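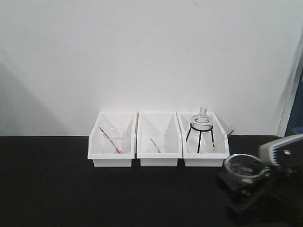 White open-topped bins from the Kornura bench storage range, holding glass beakers, stirring rods and a funnel on a tripod stand.

JOSTON, 23/02/2024 – Kornura has released an open-topped storage bin for teaching laboratories, prep rooms and home science benches. The bin is molded in white plastic and is sold singly or in boxes of 40. Orders placed through the Kornura web store and through Zukwood, the distributor for the range, ship from the Joston warehouse.

The range is designed for sorting glassware by task. Each bin takes the items needed for one step of a procedure, so that a beaker and its stirring rod are stored, carried and returned together. A typical row for a basic mixing and filtering exercise uses three bins: one beaker with a red-handled rod, one beaker with a green-handled rod, and a black metal tripod stand with a clear glass funnel set in its ring. A glass rod or tube can share the third bin with the stand.

The rim is slightly flared and serves as a grip on all sides. The front wall is angled, which lets the user see the contents from a seated position and reach in without lifting the bin. Tall items such as a funnel on its stand may extend above the rim. Kornura recommends that bins holding such items be left on the bench and not stacked or placed on shelves with low clearance.

Color-coded rod handles are recommended where two solutions are in use at the same bench. Clear glass is hard to pick out against a white interior, and a colored handle left standing in the beaker marks an occupied bin. For benches where all the glassware is clear, Kornura supplies an adhesive label for the front wall. Labels are sold separately in sheets.

Before release, the bins were used for one term in the teaching laboratories at Marinho, a Kornura customer since the earlier drawer insert range. Staff there logged 1,204 bench set-ups with the bins. Two changes were made to the design as a result: the base was made thicker to reduce flexing under a metal stand, and the corners were rounded on the inside for easier wiping.

The bins should be washed by hand in warm water with a mild detergent and dried before glassware is put back. They are not intended for heating, for use under a burner, or for long-term storage of liquids. Glassware, rods, stands and funnels are not included.

The current drawer inserts remain in the catalog, and spare parts for them will continue to be supplied – existing customers do not need to change their order codes. Sample bins are available to schools and training centers on request, with a limit of two per site.

Product sheets, box dimensions and trade terms are available from the Kornura sales office in Joston.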